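Supper Club News: the long table is back

After a very quiet February I wasn't sure we'd manage a summer supper at all, so I'm delighted to tell you that 300 of you wrote in asking for one! The answer is yes. We'll be sitting down together on Jun 29, 2018, doors open at 6, and the whole evening is built around sharing food from big dishes passed hand to hand.

Sorcha Matheson is leading the kitchen again, and her menu has me hungry already. We start with flatbreads and a smoky aubergine dip, then there's a slow-cooked lamb shoulder (or stuffed peppers, which I'd happily eat instead), new potatoes with far too much dill, and a gooseberry fool to finish. The bread comes from Skurkow, who have promised us the seeded loaf that vanished so quickly last time.
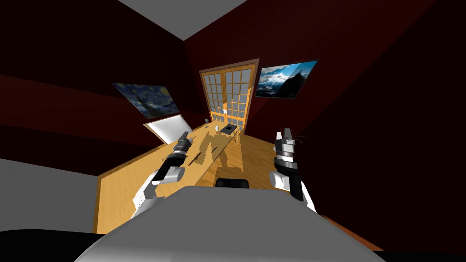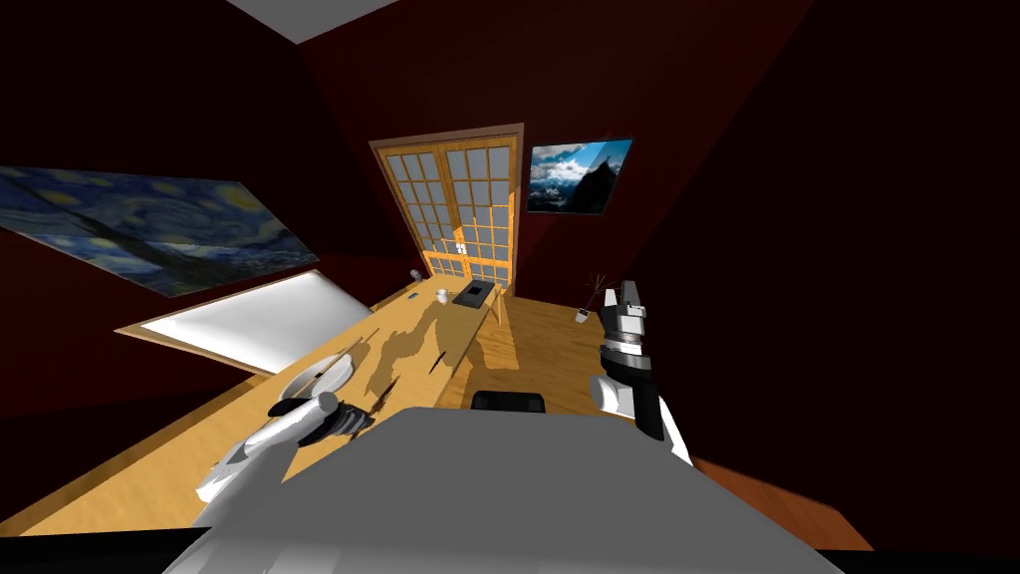 Shared meals work best when people aren't fenced in by their own place settings, and this year we're being braver about it. No name cards, no seating plan, and the serving dishes start at both ends and meet in the middle. A long wood-grain table suits this way of eating so well, and I'd leave the top bare, with a plain round white plate like the one in the second picture and nothing fussy near it. Let the food bring the colour! Sorcha feels the same about flowers, so we're keeping to a few sprigs of mint in jam jars — and you're welcome to pick at those too.

Tickets are on sale at the Amis shop until they run out. Please tell us about allergies when you book, and say if you'd like the peppers. Children under 3 come free and can share from your plate.

We still need two people to help with washing up, and someone with a van to fetch the benches from Ferkico in the afternoon. If you can do either, leave a note at the shop with your phone number. Bring a cardigan as well, as the back doors will be open all evening and it does get breezy once the sun goes down.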